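Teaching Umo by hand: recording your first task

Before you start, put Umo in guide mode and wait until the arm feels light. Hold it behind the gripper, not on the fingers. Move slowly, the same speed you want to see later.

1. Open Tullus and choose New demo.
2. Bring the arm to the start pose and press Record.
3. Do the whole task one time, without stopping to think. If you make a mistake, delete this take and begin again.
4. Press Stop and give the take a short name.

Repeat until you have 9 good takes. Change the start pose a little each time.

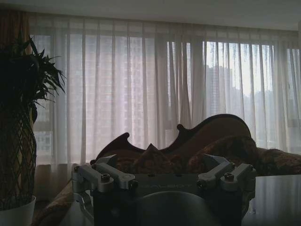

When you play back a take, keep one hand near the stop button. If the arm shakes, set smoothing to 400 and play it again.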